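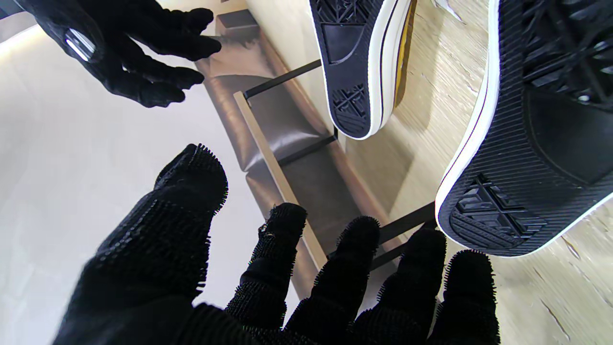
The glove line in next year's budget is wrong, and I'm the one who wrote it. I had planned 43 pairs at $5 each, treating them as a consumable like tape. Maximiliano Moya went through the sheet in December and asked where the hand covers for shoe work were. They weren't anywhere.

Quotes so far:

- Venar: knit, sold by the pair, no minimum
- Femo: coated, minimum order of 80 pairs
- Vidal: custom cut, $1,247 for setup before the first glove

I'm leaning toward Venar for the first quarter. Vidal only makes sense if the hand model stays fixed, and I can't promise that.

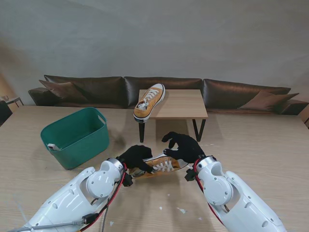
*Both hands on the yellow canvas shoe, its mate on the low table behind.*

Cables are the second gap. I budgeted for arms and hands and put spare cables under "misc," which has no number next to it. They now have their own row, one spare per arm. 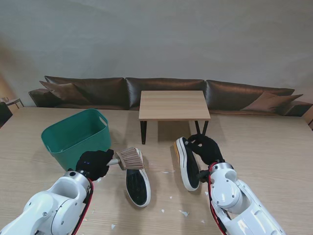

Tooling is the cheap part of the Pridora plan, and I still got it wrong by listing one generic brush. Shoe work needs several. The one in the left hand has a short wooden handle, so there isn't much to hold between the fist and the bristle block. I've added a long-handled version to the order and kept the short one as a baseline. Revised sheet goes back to Maximiliano once Femo answers on shipping.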